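Wednesday, March 3, 2021

Ratik notebook, kitchen counter setup, Riltside. Entry covers the toast transfer only. Drawer work is in Essam's pages.

Goal for the session: get the slice out of the toaster and flat on the cutting board under Tazi control, start to finish, with no hand on the pendant. Left slot only for now.
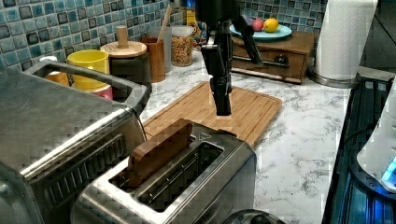
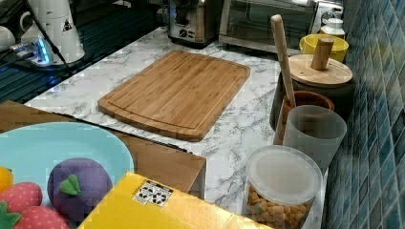 Startup was normal except that homing had to be run twice. First attempt stopped on joint 4 with a following error. Cleared it, jogged the joint by hand through its range, felt nothing, ran homing again and it finished. Same error is in the log from last week, so it goes on the open list below.

**Board pose**

We had been teaching the board as a fixed rectangle square to the counter. It never sits that way after anyone cleans, so the place routine now takes the board angle as an input. Three corner touches with the left fingertip, in order: far left, far right, near right. The routine fits a plane and a rotation from those and writes them to `board_frame`. Touch speed is the slow jog setting. Do not use the medium setting. The controller takes long enough to stop that the fingertip skids on the bamboo and the corner is off by more than we can use.

The groove is a problem for touches. A fingertip that comes down in the groove reads low and tilts the whole plane. Touch on the flat outside the groove, or well inside it, and use the same choice for all three points. I used inside. The script should reject a fit where the plane tilts more than the counter could plausibly tilt. Not written yet.

**Approach height**

Travel height stays at 200 mm above the board. It clears the toaster with a slice standing in it, and it clears the slice hanging from the fingers with a margin I am comfortable with. I tried to talk myself into something lower to save cycle time and could not justify it. The slice swings when the arm stops hard, and the canisters at the back do not leave a lot of room for a swinging slice.

Descent over the board is in two stages. Fast to 20 mm above expected contact, then slow until the current on the lift joint changes. The stop before the slow stage is deliberate. Without it the fingers are still ringing when the slow stage starts and the current trace is full of bumps that look like contact.

**Grip**

Fingers go one each side of the bread, across the thickness, on the part that stands above the toaster rim. Long fingers are the right ones for this. The short set from the fall would have put the gripper body down near the metal.

Force was the main topic. Too low and the slice stays behind when the arm lifts, or comes partway and drops back into the slot. Too high and the fingers dent the crumb, the grip goes loose as the bread relaxes, and it drops a few seconds later over the counter. The second failure is worse because the gripper reports a good grasp the whole time. Width feedback shows it if you know to look: the closing width keeps creeping down after the grasp is declared. A stable grasp has a flat width trace.

Change made: after close, hold position, sample width, and refuse to lift while it is still moving. Costs a short wait per cycle. I think it is worth it.

**Runs**

Seven full cycles with the final settings. All toaster pulls were cold. We are not running the toaster energized with the arm over it until the fixture review is signed, and the toaster plug stays out of the wall for the whole session. This applies to Jellbridge practice too.

| Run | Pull | Place | Note |
|---|---|---|---|
| 1 | ok | ok | |
| 2 | ok | ok | landed near the groove |
| 3 | fail | n/a | one finger landed on the rim, protective stop |
| 4 | ok | ok | slice re-seated by hand before start |
| 5 | ok | fail | released early, slice fell on edge and tipped over |
| 6 | ok | ok | |
| 7 | ok | ok | |

Run 3. The slice had been put in leaning against the inner guide wires and the grasp point was computed for a slice standing centered. One finger came down on metal. The stop worked as intended, no mark on the toaster that I could find, fingertip pad has a small nick. Replaced the pad before run 4 and saved the old one in the parts tray with a tag.

The fix is to find the slice before descending. Essam Fahmy wants to do this from the camera. I would accept a mechanical answer, i.e., a slow sideways probe above the rim until the finger touches bread on each side, then center. It is slower but it doesn't care about lighting, and the brushed metal throws highlights that have already cost us one evening of threshold tuning. We agreed to try both and compare. He takes vision, I take the probe.

Run 5. Early release. The contact check saw a bump and opened. Pulled the log: 3804 samples for the run, and the bump is a single sample with its neighbors at baseline. That's noise. The contact test now needs the current to stay up over several consecutive samples. Replayed the stored traces from all runs through the new test offline. It ignores the bump in run 5 and still triggers on every good placement. Offline only, so it needs to be seen on the arm.

Added cost of the longer test is extra downward travel before release. At the slow speed that comes to less than the bread compresses anyway.

**Laying the slice down**

Placement is a two-part motion. Lower edge touches the board first, then the wrist rotates so the slice leans over, then the fingers open and it drops the last bit. In an earlier version we opened at vertical and let it fall whichever way it liked. That was fine when the task was "on the board" and is not fine now, with the Jellbridge sheet asking for the slice fully inside the board outline.

Wrist rotation direction matters. Rotating toward the toaster takes the gripper body close to the bread slot and the planner complains about the collision box. Rotating away from it is clean. Hard-coded away for now, with a comment in the code.

I drew the toaster oven's collision box too small on Monday. The handle stands up off the top and was outside the box. Redrawn with the handle inside. The planner now takes a longer path on the return move and it's a little ugly but I would leave it alone.

**Logging**

Somebody changed the log folder to the desktop of the shared laptop. Changed it back. If you need a copy elsewhere, copy it after the run. The filename has to keep the run number at the end or the replay script skips the file without a message. I lost a while on that before I noticed that run 6 was missing from the replay. The script should print what it skips. Added.

Also, the clock on the arm controller and the clock on the laptop drift apart over a session. For this entry I lined up the traces on the gripper close event. Fine for one arm, won't be fine when the drawer sequence runs in parallel.

**Open**

- Joint 4 following error at homing. Check the connector before blaming the drive.
- Plane fit sanity check for `board_frame`.
- Side probe for slice centering (me). Vision version (Essam).
- New contact test on the arm, same slice position as run 5.
- Right slot. Nothing has been taught for it. The collision margin against the left guide wires is unknown.
- Spare fingertip pads are down to one set. Order more, same durometer. The softer ones stuck to the crust.
- Fixture review form needs the advisor's signature before May or we lose the powered toaster portion at Jellbridge.

**Settings as left**

Gripper force at the value in `grip_bread_v3`, don't load v2, it has the old close speed. Board frame is valid only if the board has not been moved. Assume it has and redo the touches. Arm parked, brakes on, pendant on its hook, toaster unplugged. Crumbs swept out of the base joint cover, which should go on the shutdown checklist.

Essam's note, copied from the whiteboard: try the grasp lower on the slice, closer to the rim, to cut the swing. My concern is finger clearance after run 3. Will look at it once the probe works.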